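Pre-Session Checklist, Two-Arm Teleop Cell (Pearce bench)
Filled in by: Rocío Campos
Date: 2026-06-06
Task: pouring, purple cup and white bowl
Site: Skorkomville

1. E-stop, both stations
OK. Pressed each one, arms held position, reset fine. The one on the operator side still sticks a little on release (I wrote this down last time too!), so give it a proper twist.

2. Arm mounting bolts
OK. Paint marks all line up on left and right.

3. Wrist cables
OK with a comment. I ran both wrists through full rotation by remote, slowly, and watched the loops. No snagging. Please don't tape the loops down to make them neater – somebody did that in the Skamer cell and the connector paid for it.

4. Grip check on the cup
OK. Keep the force setting at 2. Any higher and the plastic starts to squeak, and I don't want to find out what comes after squeaking. 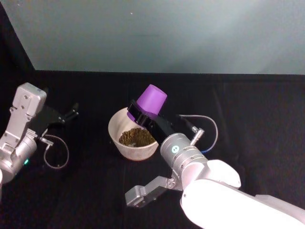 5. Speed limit while demonstrating
OK. Capped at 200 mm/s for both arms. I know it feels like stirring honey when you're on the handles, but the demos come out so much smoother, and if your hand jumps there's time to let go of the trigger.

6. Idle arm
OK. If you're only pouring with one arm, park the other one open and don't rest your hand on its handle. I did that in my first week and recorded a lovely demo of an arm twitching.

7. Tabletop clear
OK. Only the task items between the grippers. Pens, phones and coffee go on the shelf behind you (yes, mine too).
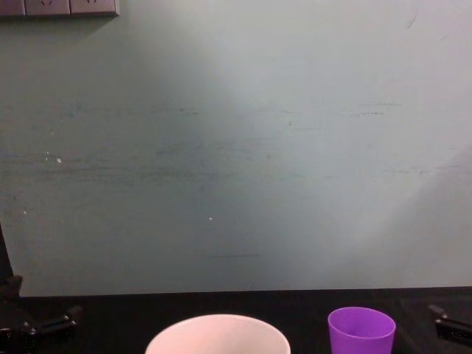 Item 7: white cup and purple cup between the two grippers, power strip up on the wall.

8. Power strip and leads
OK. Strip is tight on the wall, nothing plugged in that doesn't belong to the cell. Peltik is coming in July to do the electrical test, so leave the old sticker on until then.

9. Table surface
Needs attention. I smoothed it toward the back and clipped it again, but it creeps during a long session. Check it between batches, and run your hand along any crease before you bring a gripper down low.

10. Finger pads and linkage screws
OK. Wiggled each pad with the power off, no play. Screws snug. Opened and closed three times after power-up and both sides traveled evenly.
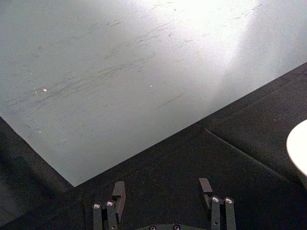
11. Wrist camera views
OK. Wiped the lenses and checked both feeds on the operator screen before recording. There's glare off the wall side and I'd like to try turning the lamp down a notch, but it's no reason to stop.

12. Spills
Brush and pan are on the hook. Pause the recording, hit the hold button, then sweep. Please no reaching in between the arms while they're live, even for one little piece.

Result: fit to run. Open items: 2 (sticky E-stop, creeping table surface). I'll chase the E-stop part myself.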